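Orkden student team, bench notebook
Friday, Chih-ming Chung writing

Best session so far! The task for the Clestolden meet is toy sorting with the two-arm cell, pigs and trucks, and by the end of the afternoon I had a real grip on what we should practice next. Overhead view first, then two wrist views, one with a pig and one with the truck cluster.

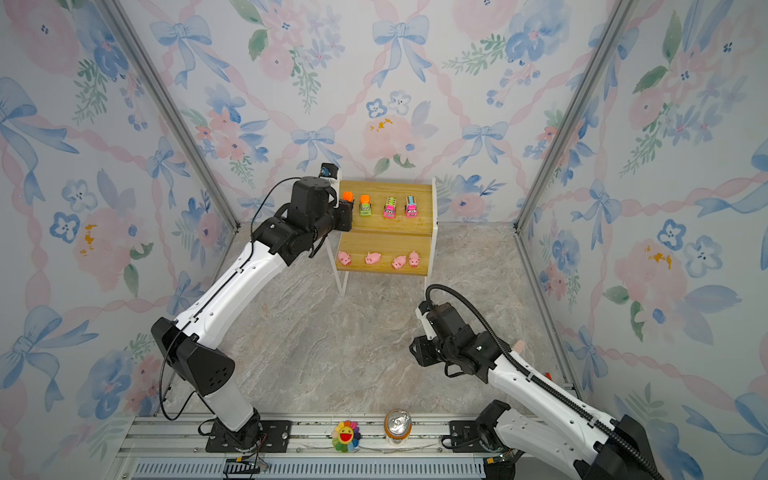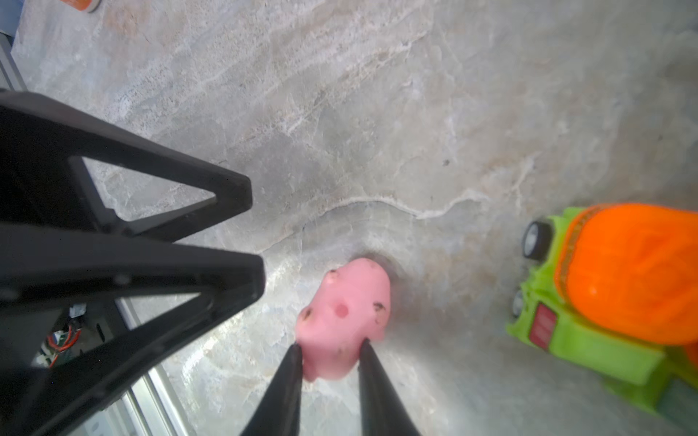
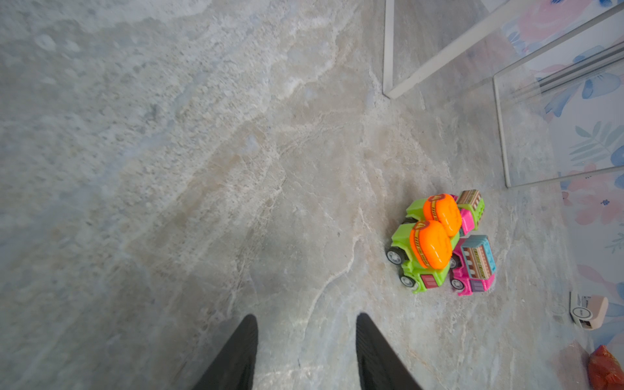 Teleop notes

Pigs are fun. Soft pink body, easy to spot against the marble floor sheet, and coming in from both flanks with the fingertips low feels natural after a few tries. My bad habit is closing too early. Wait until both tips are level with the belly, then squeeze slowly.

Trucks are harder, and I love them for it. When they bunch up, the orange tops hide each other from the wrist camera and I lose track of which green body belongs to which. Hrubý wants us to always take the nearest one first. I'd like to try approaching from the wheel side and see who is faster (loser buys dumplings).

The top shelf of the stand needs its own practice block. Pressing the gripper in beside the end truck leaves very little room, and I kept watching the wrist when I should have been watching the fingers.

Settings

Episode length capped at 25 seconds. Wrist streams at 480 lines, plenty for this. Tenon (our logging script, v2) saved everything without a hiccup, last episode number 1854. New naming scheme works, please don't go back to the old one!

To do

Re-zero both arms before the next run, left one first.
Ask Hrubý whether the rules let us use both arms on the same truck. I read it as yes.
Write a start pose for the right arm that keeps it low and out of the left arm's way.
Practice tight clusters, four trucks, five rounds each.
Tag all the early-close pig grabs in Tenon so we can look at them together.

Door code is the same, I have the spare key until July.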